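Fornmont Reuse Hall
Minutes of the monthly meeting, 23 January 2026, Room 304

Present: 9 members. Apologies received from 2.

1. Minutes of the last meeting
Approved with one correction. The delivery from Mallora came on a pallet, and the minutes had it down as cartons.

2. Matters arising
The new shelf labels are up in the back aisle. The front aisle still has the old ones. Carried over to February.

3. Sorting bins
The meeting looked at the blue-gray bin on the sorting table. The paint has chipped along the sloping strip under the back wall, and bare metal shows in places. The floor is scratched but sound. One member asked whether soft items could snag on the chipped edge - knitted toys in particular. It was agreed to sand and repaint the strip and to leave the floor as it is. The two small holes in the floor will stay open.
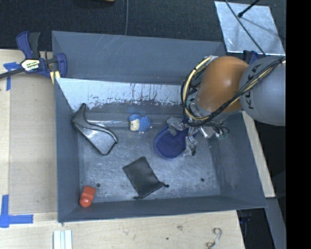
Item 3: sorting bin, with mixed items including the blue sheep toy.

Replacement was also discussed. Sqalli has quoted for a new bin of the same size, but the meeting felt the price was too high for now. A limit of 100 dollars was set for paint and sandpaper. Any more than that comes back to the meeting.

4. Mixed lots
Small toys and fabric goods are still arriving in the same lots as hard items. Agreed that toys go to the low shelf by the window once sorted, and that fabric goods go to the rack. Anything with a point or a hard edge is to be set aside first. A short note on this will go up next to the table.

5. Wenum pickup
Wenum has asked for an earlier pickup time. No objection, provided the side door is clear. Bags should be tied and tagged the evening before.

6. Other business
The broom is missing again. A second one will be bought - to be kept in the hall closet.

Next meeting in February, same room. Bin repairs to be first on the agenda after the minutes.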